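Workshop tips: hand-held grippers
Rosten Robotics Club, student project pages

Finger pads
Clean the ribbed faces with a dry nylon brush before each session. Solvent swells the rubber. Replace pads in pairs. A new pad against an old one closes off center.

Marker cubes
Wipe with a microfiber cloth only. If a corner of the print has lifted, reprint the whole face at 100 percent scale. Tighten the cube screws in two passes, by hand. 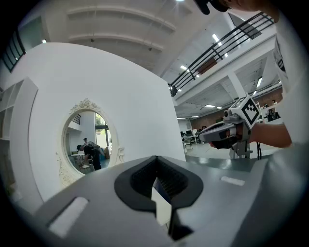 Cables
Leave 40 cm of slack between the handle and the first tie. Less than that pulls on the connector when the wrist turns. Hook-and-loop ties are in the Nutbridge drawer; zip ties are for the bench rigs.

Mirrors and other glossy items
A reflected marker can be picked up as a second marker. Colton Bélanger went through 1,195 clips in August and flagged 73 for this. Approach the glass at an angle and keep the other gripper's cube turned away from it. Dust the carved parts of a frame with a soft paintbrush, working from the crest down.
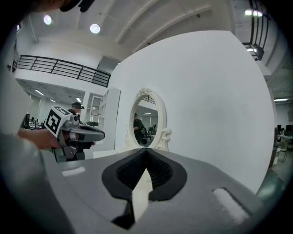 Two grippers near the oval mirror, marker cube at left.

Storage
Jaws open, lens cap on, cube facing up. Log worn parts with Huệ Triệu before the next class.

Last edited 2018-08-08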